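How to Prepare for a First Performance of a Long Modern Opera

This page is intended for members of the Plernska Listening Circle who will be attending a full-length contemporary opera for the first time. It may also be of use to those following a complete recording at home.

Step 1. Read the synopsis in advance
Many modern operas have no plot in the usual sense. Read the synopsis once, some days before the performance, and make a note of the order of the scenes. It is not necessary to learn the libretto. Where the text consists of numbers or repeated syllables, a general idea of its pattern is sufficient.

Step 2. Listen to one act only
Members are advised to choose a single act and to hear it twice, without interruption. The Circle's library holds 1572 recordings, of which 43 are complete operas composed after the war. Loans are for two weeks and may be renewed once. 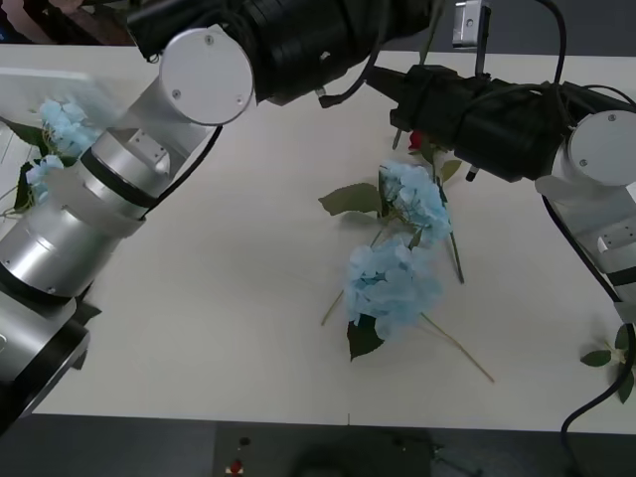
Recordings should be played at a moderate volume. Headphones are suitable, although the lower organ and bass parts are often clearer through loudspeakers.

Step 3. Note the recurring figures
Keep a sheet of paper to hand and write down the time at which a musical figure first appears, together with a word or two to identify it. When the figure returns, mark the time again. In the second act of Ishida, for instance, a short phrase for two clarinets is heard at the opening and comes back, much slower, before the final chorus.

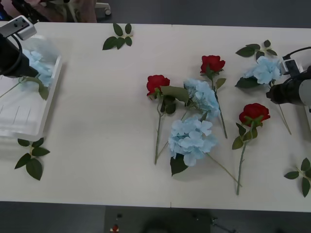

Artificial flowers and leaf sprigs on a white table.

Step 4. Plan the evening
The hall at Ukden has 321 seats, and latecomers are admitted only between acts. Doors open at 6.15 pm. Some works are given without an interval, in which case the audience may normally leave and return quietly by the side aisles. Please check the programme, as practice varies from one production to another.

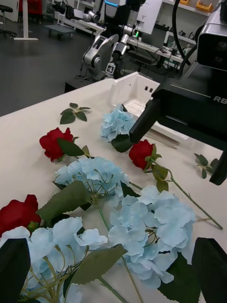

A light meal beforehand is recommended. The bar closes when the performance begins and does not reopen until the end of the first act.

Step 5. Write a short response
Within a day or so of the performance, members are invited to write a paragraph on what they heard. Responses may concern the singing, the playing or the staging, and need not reach a verdict on the work. They should be sent to Seo-ah Sung, who edits the Circle's bulletin, before the end of October. Those relating to the Hundov production will be printed together in the winter number.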